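June
By Ludger Brinkmann

Sandrine Masson is making tea when I get there, and she's already halfway through an argument with herself about the colour brown. "I had it last night," she says over her shoulder, "and this morning it's gone green on me. Come in, mind the bucket."

I do mind the bucket, just. Her studio is on the top floor of the old Hamann building, up four flights of very unforgiving stairs, and I arrive too puffed to ask anything clever. So we sit down and drink the tea and look at the brown, which is spread over most of a canvas taller than me. I can't see any green in it at all. She can, and it's bothering her, and for the first ten minutes of what is meant to be an interview I mostly watch her squint.

The painting is the last of the ferry pictures, the series she's been at for the past six years. If you saw her show at the Skedlow you'll know the early ones: people on benches, people asleep on their own arms, a man holding a cake box with both hands as if it might go off. They're all passengers on the night crossing to Moltus, a trip she used to make twice a month when her mother was ill.

"I didn't go on there to draw," she says. "I went on there to get to my mum. But you've got seven hours and the bar shuts at eleven, so what else are you going to do? I had a biro and the back of the timetable."

The biro drawings are still here, in shoeboxes under the sink (the sink! I'd have them in a bank vault). She lets me go through one box while she hunts for biscuits. They're tiny and very fast. Some are only a shoulder and a chin. One is a pair of shoes with nobody in them, and I recognise those shoes straight away because they turn up again, enormous, in the painting that hung by the door at the Skedlow.

How many drawings are there altogether? She pulls a face. Till Böttcher, who is putting together the catalogue, has been numbering them, and the last figure he gave her was 1,655. "He rings me up and says, is 649 a dog or a rucksack? And I have to say, Till, love, I don't know, I was seasick."

I'd gone in wanting to talk about how a scrap like that gets to be a big painting, and I'd half expected her to be vague about it. Painters often are, in my experience, and I don't blame them. Sandrine isn't vague in the least. She has a routine and she's quite bossy about it. A biro drawing gets copied in charcoal, larger, without looking at the original more than once. Then she copies the copy. By the third or fourth go the face has usually vanished and what's left is the weight of the person, how they're sitting and what they're leaning on.

"That's when I start liking it," she says. "The first drawing is just me being nosy."

After the charcoals come the clothes. I hadn't known about the clothes. Once she has a pose she wants, she goes looking for something the figure could be wearing, and she lays it out flat and paints it on its own, in oil on paper, over and over until she's sick of it. She says a jumper with nobody in it tells her more about arms than a model does, and that models want paying and have to be home by five.

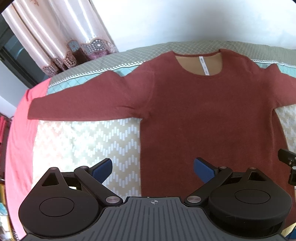 A rust-red jumper laid out flat, with its label at the neck.

Does she buy them specially? "Charity shops. Or I nick them off people. I had a cardigan of Kerstin's for two years and she thought she'd left it in Spain."

Kerstin is Kerstin Buschmann, the printmaker, who has the studio across the landing and who puts her head round the door at this point to ask if anyone has seen the good scissors. I ask her about the cardigan. "I want it written down that I never got it back," she says. So there it is, Kerstin, written down.

The two of them have shared the top floor for nine years, and Sandrine is very clear about what she owes her. It was Kerstin who got her off acrylics, and it was Kerstin who told her, in front of people, that the second ferry painting looked like a poster for a building society. Sandrine didn't speak to her for a week. Then she scraped the whole thing back and found the yellow underneath that she's used for the deck lights ever since.

We talk for a while about that yellow. I love it and I tell her so, probably at too much length. It sits in the corners of nearly all the big pictures, a sort of stale, four-in-the-morning yellow, and it makes everyone in them look as though they've been awake for days. She mixes it herself from two tubes and something she won't tell me about. I guess tea. "Not tea," she says, but she laughs, so I'm still thinking tea.

She came to all this quite late. She trained as a draughtswoman and spent most of her twenties drawing drainage plans for a firm called Trorison, which she says she enjoyed much more than people want her to have enjoyed it. "They always want it to be, oh, she was stuck in an office and dying inside. I wasn't! I was good at it. I like a pipe." She still rules up her big canvases in pencil before she starts, with a proper grid, and if you get close to the Skedlow pictures you can see bits of it showing through in the thin parts, round the windows mostly.

She sold her first painting at thirty-four, for 700, to a dentist. It's still in his waiting room. She goes to him now, and says it's a horrible thing to lie there with your mouth open knowing there's a hand you got wrong on the other side of the wall.

The new show has thirteen of the big pictures in it and, for the first time, a whole room of the studies. That second part was Mattes Hagedorn's idea. He's hanging the exhibition, and he'd come up to the studio to measure the canvases and found the charcoals stacked against the radiator. Sandrine took a lot of persuading.

"I said to him, that's like showing people your shopping list. And he said he'd pay good money to see some people's shopping lists. We went round and round. In the end I said he could have the charcoals and the clothes but not the biros, and then of course he wanted the biros."

He's getting forty of them. They'll be in flat cases, unframed, timetable side down, though I put in a word for turning one or two of them over. I'd quite like to see the departures. She says she'll think about it.

I ask whether she still does the crossing. Her mother died three winters ago and there's no need now. She looks at the brown for a bit before she answers. She did go back once, she says, last spring, on purpose, with a proper sketchbook and a set of decent pencils that her brother had given her. She'd booked a cabin and everything.

"Hopeless. I couldn't draw a thing. I sat there with my nice pencils like somebody waiting to be asked to dance. They'd changed the seats, too, they're all a sort of purple. So I went to bed and slept right through, and when I woke up we were in."

So what's next, if the ferry's done? She doesn't want to say, and then does. There's a swimming baths near her flat with a viewing gallery, and she's been going up there with a flask. No drawings so far, or none that she'll show me. There is a shoebox on the windowsill, though, with nothing written on the lid, and she moves it when she sees me looking.

My train's at half past four, and I've left it too late as usual. She walks me down as far as the second landing, still talking, mostly about the price of canvas (a roll of the stuff she likes lasts her through two paintings if she's careful, and she isn't). There's a skylight there, and she stops under it and holds out her sleeve, which has a great smear of the brown along the cuff.

"There," she says. "Now tell me that's not green."

I look at it properly. It is a bit green.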